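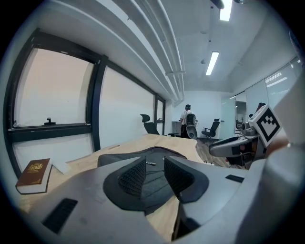
## 手持夹爪采集设备，第一批到底买几套？预算怎么排？

**Amparo Ríos**

大家好，来求助了！我们小团队准备做桌面物品整理的示教数据，书、背包这类东西，人手拿着夹爪操作，后面再拿去训练双臂。老板让我交一份采购单，我之前只买过电脑和显示器，这种东西真是第一次碰，越看报价越晕……

目前的情况：

- 总预算 307（单位千元），含税含运费，不能再加了
- 收到 Tevik 和 Wavitz 两家报价，Tevik 单套便宜，Wavitz 带一年换新
- 采集员 4 个人，屋子一间，长桌一张
- 想在 11 月之前开工

我最纠结的是：按人头每人一对，还是先少买、轮着用？另外标记块、线、指垫这些要不要单独列一项？我看 Tevik 的报价单里一个字都没提，问销售，他说“够用的”，我也不知道够用是多够用。机械臂那边是另一笔钱，这里先不算。

先谢谢各位！

## 回复

**老槐树下**

别按人头买！我们去年就是这么干的，结果一半时间有两套躺在柜子里。采集的时候总有人在摆东西、查数据、换场景，真正同时上手的没几个。4 个人、一张桌子，我会先买两对，再加一只备用的单手，跑上一个月再说。

报价这块，我建议你把表拆成这几行，直接抄就行：

1. 夹爪本体（按“对”算，问清楚一对是不是左右都含）
2. 指垫和指尖，多备几副，这是磨得最快的，抓布料尤其费
3. 标记块和底座，磕掉角就得换，自己打印的话记得算上校准的工时
4. 线、插排、理线槽。线拖在地上，转椅一轧就完，我亲手轧断过一根，心疼死
5. 相机和存储，硬盘往大了买
6. 桌椅和道具
7. 机动，至少留一成

第 6 行别小看，道具是要成批换的。软的东西最好多备几种，背包、袋子、衣服，拿起来手感差很多。桌子也要挑，两只夹爪同时伸出去，再摆个背包，桌面一下子就满了。
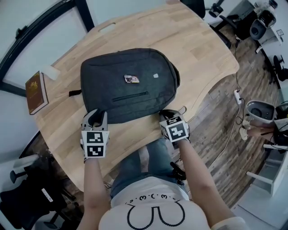
### 关于 Tevik 和 Wavitz 怎么选

**小满_Kaddale**

楼上说得挺全，我补充品牌这部分吧（两家我都用过，没收钱哈）。

Tevik 我用了 7 个月，轻，手腕舒服，坏就坏在配件要等，有一回指垫等得我都快忘了下过单。Wavitz 重一点，但换新是真的给换，寄过去很快就回来。你们赶 11 月开工的话，我会偏 Wavitz，哪怕少买半对。

再就是要试用！一定要试用！让几个采集员都上手，一人连续做 140 条，做完问他手酸不酸。参数表上那点重量差看着没什么，下午三点你就知道了。销售不肯借的，我一般直接划掉。

还有，合同里写清楚标定文件归谁、软件升级收不收费。我们第二年突然收到一张升级账单，吵了好久。

**Ogilvie二手**

二手的考虑不，便宜，私聊

**Amparo Ríos**

太感谢了！！拆行的表我今晚就照着改。刚问了 Wavitz，可以借一对给我们试，运费自理，那我先把两对加一只单手写进去，机动留一成。二手的就先不考虑啦，公司要走发票。指垫大家一般一次备几副？知道的朋友再说一声～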